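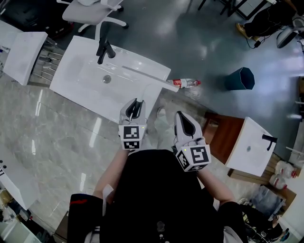 Rapport d'écoulement

Le meuble-vasque Petstead était arrivé à l'atelier de Grultberg sans notice. Le bordereau indiquait un plan blanc, une vasque rectangulaire peu profonde, une bonde ronde chromée, un mitigeur noir à levier unique. Motif du retour : « l'eau reste ». Le client, l'hôtel Panagiotou, n'avait rien ajouté.

Wanting Xiao ouvrit le dossier et recopia le motif dans la case prévue. La case acceptait une ligne. Elle recopia aussi les guillemets.

La société Sakmont expertisait des équipements sanitaires pour le compte de fabricants et d'assureurs. Un retour donnait lieu à trois opérations : contrôle visuel, mise à niveau, essai d'écoulement. Le rapport concluait par l'un des deux termes admis, conforme ou non conforme. L'ancien formulaire en comportait un troisième, indéterminé, supprimé en mai à la demande du service de facturation.

Le contrôle visuel ne révéla ni éclat ni fissure. Le plan brillait beaucoup sous les plafonniers, et les reflets gênaient la lecture des défauts de planéité. Xiao éteignit une rampe sur deux, passa la paume à plat sur le fond de la vasque, du bord vers la bonde, puis dans l'autre sens. Elle ne sentit rien. Elle nota : « rien au toucher ».

Elle cala ensuite le meuble. Le sol de l'atelier présentait une pente légère vers le siphon central, connue de tous et absente des plans. Les techniciens la compensaient avec des cales en plastique rangées dans une boîte à biscuits. Xiao en glissa deux sous l'angle arrière, une sous l'angle avant, et posa le niveau dans la longueur puis dans la largeur. La bulle se plaça entre les repères.

L'essai consistait à verser 200 ml d'eau dans la vasque, bonde ouverte, et à relever le temps d'évacuation. L'eau s'évacua dans le délai. Il resta dans l'angle gauche, côté mur, une flaque de la taille d'une pièce de monnaie. La norme interne tolérait un film résiduel et ne définissait pas le film. Xiao mesura la hauteur de la flaque avec une jauge. La jauge donna 2 mm.

Elle essuya et recommença. La flaque revint au même endroit.

Elle fit pivoter le meuble d'un demi-tour, recala, reprit le niveau, versa. La flaque se forma au même endroit de la vasque, donc à l'opposé dans la pièce. Le sol était hors de cause. Elle le consigna en une phrase, avec l'heure.

À ce stade, la procédure autorisait à conclure. Le défaut existait, il était localisé, il se répétait. Xiao alla néanmoins chercher le dossier de fabrication, conservé au sous-sol dans une armoire dont la clé restait sur la porte. Elle y trouva la fiche du moule, la fiche de la résine et un compte rendu d'essai antérieur sur le même modèle. Ce compte rendu portait la mention « conforme ». Il portait aussi sa propre signature.

Elle ne se souvenait pas de cet essai. Le document datait de ses premières semaines chez Sakmont, quand elle passait plusieurs pièces par jour et signait en fin de série. La colonne des observations contenait un seul mot, écrit au crayon : « angle ». Le mot avait été gommé. L'empreinte de la mine restait lisible en lumière rasante.

Elle posa les deux documents côte à côte sur l'établi et compara les écritures. Le a d'« angle » était ouvert en haut. Elle écrivait encore ses a de cette façon.

Le modèle avait été produit à 2000 exemplaires sur la foi de ce premier compte rendu. Le chiffre figurait au dos, au tampon, avec les références de lot. La plupart des plans étaient partis dans des chaînes d'hôtels, où le personnel essuie les vasques tous les matins et où une flaque disparaît avant d'être vue. L'hôtel Panagiotou avait dû changer quelque chose à ses horaires de ménage.

Xiao referma le dossier et descendit boire un café au distributeur. Le gobelet était plein trop haut. Elle remonta en le tenant à deux mains.

Une erreur de lecture restait possible. La jauge avait été étalonnée dans l'année, l'étiquette en faisait foi, mais une étiquette ne mesure rien. Elle emprunta la jauge du poste voisin et refit l'essai. Même valeur. Elle colora l'eau avec une goutte d'encre bleue pour vérifier le contour. La flaque avait une forme de haricot, étirée le long du bord. Une traînée plus pâle partait vers la bonde et s'arrêtait à mi-chemin.

Elle resta un moment à regarder la traînée. L'eau avait commencé à partir, puis la pente lui avait manqué. Sur une longueur de doigt, le fond remontait. Une règle métallique posée sur chant laissa passer la lumière de part et d'autre de cette zone et pas au milieu. Il s'agissait d'un retrait de la résine au refroidissement, défaut classique, visible dès la première pièce pour quelqu'un qui avait écrit « angle ».

Le téléphone sonna. Le service commercial de Petstead souhaitait connaître l'avancement. La voix était courtoise et parlait vite.

« L'essai est fait ? »

« Oui. »

« Et l'eau s'évacue ? »

« Dans le délai. »

« Alors c'est conforme. »

« Il en reste. »

« Un film. »

« Une flaque », dit Xiao.

Il y eut un silence, puis un bruit de clavier. La voix demanda quelle était la différence. Xiao répondit que la norme ne le précisait pas et qu'elle joindrait une définition au rapport. La voix demanda si c'était nécessaire. Xiao dit que la case existait, en page deux, et qu'elle était vide sur tous les rapports qu'elle avait pu consulter.

Elle raccrocha et rédigea la définition. La première version comptait neuf lignes et faisait intervenir la tension superficielle. Elle la barra. La deuxième parlait d'épaisseur et de continuité. Elle la barra aussi. La troisième disait : « Est considérée comme flaque toute eau qui mouille le doigt au-delà de l'ongle. » Elle vérifia avec l'index, puis avec l'auriculaire. L'énoncé dépendait de l'opérateur, défaut rédhibitoire. Elle revint à la deuxième version, la raccourcit et la recopia au propre.

Restait le compte rendu antérieur. Rien n'obligeait à le citer. La procédure demandait les pièces utiles à la compréhension du défaut et laissait l'utilité à l'appréciation du technicien. Xiao en fit une copie. À la copie, le mot gommé n'apparaissait pas. Elle modifia le contraste et recommença, sans résultat. Elle prit alors un crayon gras, posa une feuille fine sur l'original et frotta doucement. Le mot sortit en blanc sur fond gris, un peu penché.

Elle agrafa le frottis derrière la copie, puis ôta l'agrafe, qui traversait la lettre e, et en mit une autre plus à gauche.

Dans la case des annexes, elle écrivit : « Compte rendu initial, même modèle, même technicienne. Observation au crayon, effacée. Auteur de l'observation : W. Xiao. Auteur de l'effacement : non établi. »

Elle relut la dernière phrase. Elle essaya de se représenter la gomme, la table, l'heure, quelqu'un debout derrière elle avec un parapheur ou personne du tout. Elle avait possédé une gomme à cette époque, elle l'avait encore, elle était dans le tiroir. Cela n'établissait rien. Elle laissa la phrase.

Le rapport fut daté du 18 décembre et transmis avant la levée du courrier. Conclusion : non conforme. Le système enregistra l'envoi et demanda s'il fallait clôturer le dossier associé. Le dossier associé était celui du compte rendu initial, clôturé de longue date. Xiao répondit non. Le système demanda de confirmer la réouverture. Elle confirma.

Le meuble devait quitter le poste avant le soir. Elle retira les cales et les remit dans la boîte à biscuits. En basculant légèrement, sous le poids du plan, la vasque laissa filer ce qui restait d'eau bleue. La flaque glissa le long du bord, hésita à l'endroit du creux, franchit la bosse et gagna la bonde, où elle passa sans bruit.

Xiao essuya l'angle au chiffon. Elle éteignit les plafonniers, les ralluma, sortit du tiroir la gomme et la rangea dans un sachet transparent, sur lequel elle inscrivit le numéro du dossier.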